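Sunday School Stuff, Quick Update

February 23, 2020

Writing this fast, kids asleep, laundry not done. Sorry for the gap.

Châu Trịnh came to Gralthorpe last night and gave her testimony. Lost the use of both hands at 60, was a church organist most of her life. Now she leads the choir by nodding. She said she was angry at God for a good long while and quit praying, and her sister just kept coming over and reading Psalms to her anyway. Didn't argue. Just read.

I cried, my husband cried, teh baby cried (different reasons).

Been chewing on Psalm 72 ever since. "He will take pity on the weak and the needy." I always read that as somebody else. Huh.
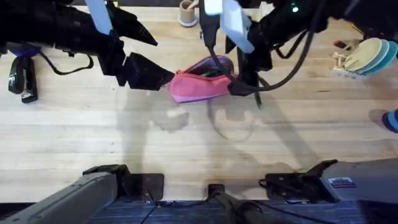
What's coming up

Choir weekend is in April, over at Stusmont. Jairo Mamani is doing the music again. Need altos!! Hymn 300 is the one to practice, all the verses, don't skip the third like we did last time.

Also still short on rides for the older folks. If you have a seat, text me or leave a comment. Châu is coming too and she wants to sit up front near the piano so please leave that row alone.

Ok dryer's buzzing. More when I can, prayers for my mom's knee apreciated.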